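Hatlow library armchair gets its pillows back

The brown armchair in the reading room at Hatlow Library has two pillows again, and the front desk would like everyone to stop asking.

The chair, a round velvety thing with a tall pleated back, came from the closing sale at the Torkcombe Hotel in November. The library paid $60 for it, which was $500 less than the sticker still stuck underneath. It has since become the most fought-over seat in town. Regulars have been known to be waiting on the steps at ten minutes to nine, coats already unbuttoned, pretending to have come for the newspapers.

The trouble began with the pillows. The hotel had thrown in a white one and a lavender-gray one, and within a month both had wandered. The white one spent a while in the children's corner, where it served as a snowbank. The lavender one was found in the map room under the head of a patron who asked that his name not be used and that the lights be turned down. 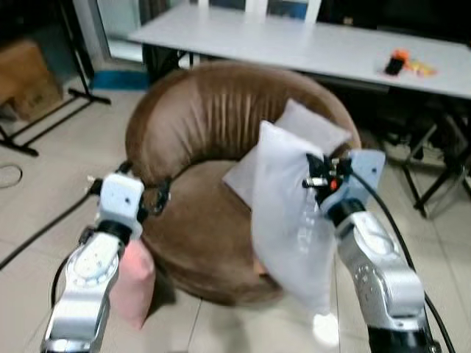 Under the new arrangement, the pillows go back on the chair at closing time every evening, whatever has become of them during the day. The lavender one leans against the backrest on the right as you face it. The white one goes in front. This order was settled after a discussion at the front desk that took up most of a lunch hour, and it is now written on an index card.

"People think you can just throw a pillow at a chair," said Vilmos Pap, who runs the reading room. "You can. It looks like you did."

Pap favors standing the pillow upright by its corner first so the filling drops, then setting it down on the seat and leaving it alone. He is against karate-chopping the top, a practice he blames on furniture catalogs. The seat sits low inside the curve of the back, and he says a pillow that has been fussed with ends up down there looking like laundry.

The rules for sitting are looser. There is a 50-minute limit when someone else is waiting, up from the original half hour, which readers of long novels had called an insult. Holding the chair with a scarf no longer counts. Holding it with a spouse does, but only once per visit.

Over 4 pounds of crumbs is the figure Pap gives for what came out of the chair at its first proper vacuuming, though he admits that the scale was the one from the mail desk and that a paperback may have been on it. Two pens and a Langat Street bus pass were also recovered. The pens have been claimed by several people.

A second chair has been suggested. Irkus Upholstery, across the road, has offered one in green at a friendly price, and the library is thinking it over. Pap has sat in it and describes it as "a perfectly good chair," in the tone of a man who will not be sitting in it again.

The bus pass is still at the front desk. It expires at the end of the month.

Contact the newsroom | © Hatlow Town News | Back to top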